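Catríona Doherty kept the letter from Lamont in her coat pocket for two days before she showed it to anyone. It said the ferry to Wustlow would stop at the end of June. There were 200 people on the island, and most of them had known before she did.

On Monday she made supper early and asked her cousin Liam over from the next house. 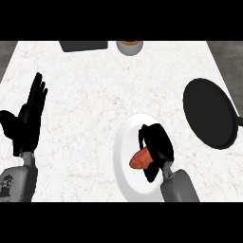
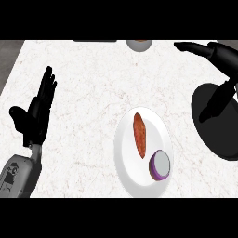 "How will you get your mail across?" Liam asked.

"In the rowboat, the same as my grandmother did," she said.

He read the letter twice. It was short and had a stamp at the bottom that had been put on crooked.

"They've run that boat since 1733," he said.

"Not that boat."

"A boat, then."

She took the letter back and folded it. She had worked the ferry for eleven years, selling tickets in summer and clearing the ramp in winter. The man who wrote the letter had crossed once. He had stayed inside the cabin the whole way and asked her if there was a later sailing home – there wasn't.

"You could move to Stistitz," Liam said. "They need people at the harbor."

"I could."

"Would you?"

She went to the window. The ferry was coming in with its lights on, though it was still bright out. It was carrying one car and a trailer of sheep. She could tell from the way it turned that the new skipper was at the wheel, and that he would come in too fast and have to back off.

He came in too fast and backed off.

"I'll need to borrow your oars," she said. "Mine are split."

"They're in the shed," said Liam. "Behind the mower."

She put on her coat and went down to catch the rope.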